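Progress report to the Farouk Fund
Project: Women on the Local Ballot, Flisberg and Flultville
Period: from the start of the project to the end of February

Dear colleagues of the Fund,

With this letter we report on the first half of our work to bring more women voters and more women candidates into the municipal elections. The budget table was sent separately, and the numbers in it have not changed.

Petition

Our petition asks both town councils to hold their sessions in the evening, at 6 p.m. or later, and to pay for child care during the sessions. By the end of February it had 2178 signatures. Most of them were collected on paper, at the market in Flisberg and outside the two libraries in Flultville. The online form was opened later than we planned, as the translation into the second language had to be done again. The council in Flisberg has received the petition and put it on its agenda for the spring. From Flultville we have a confirmation of receipt and no date yet.

Training for candidates

We planned 20 places in the training and all of them were taken. The course has five evenings, of which three are finished. The topics until now were how a list is put together, what the election law says about campaign money, and speaking in public. The evening on public speaking was the most appreciated, and several women asked to repeat it. We would like to do this if the rent allows it. Two participants left the course for reasons of work and their places were given to women from the waiting list. 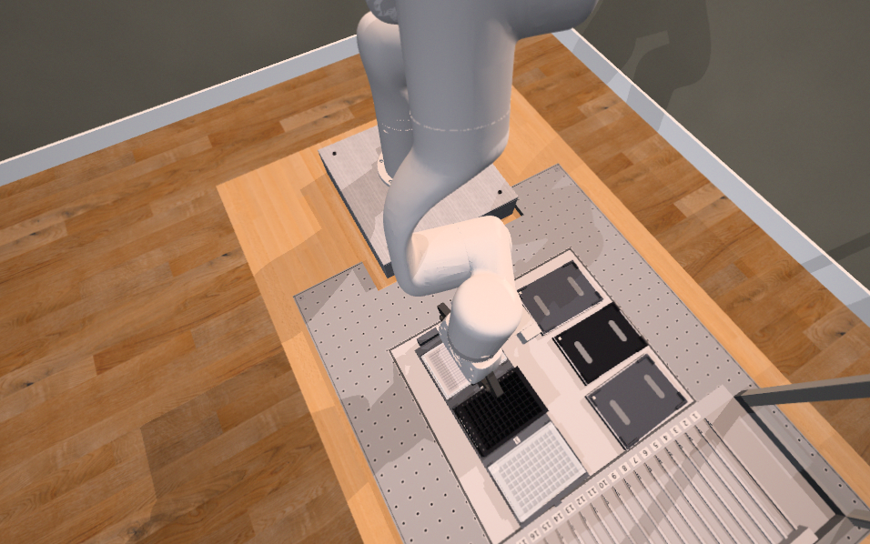 Can a woman who belongs to no party take part in the training?
Every woman who has the right to stand in the municipal elections can apply, with a party or without one.

Meetings with the parties

We wrote to all parties with seats in the two councils and asked for a written promise to place women in at least half of the first ten positions on their lists. Four parties answered. Two of them signed, one wishes to discuss it with its members first, and one refused. The answers are published on our website Zuvden in full, also the refusal, which the party has agreed to.

Difficulties

The door-to-door visits in the villages outside Flultville are behind the plan. The bus does not go there after 7 p.m., and we had not foreseen money for taxis. We ask for your permission to move 5 percent of the printing budget to travel. The total amount stays the same.

Next months

The last two training evenings will take place before the lists are closed. After that we will hold one public debate in each town, with 30 minutes reserved for questions from the audience. The voter leaflet is written and is now with the proofreader. We will send you a copy together with the final report.

With kind regards,
The project team, Flisberg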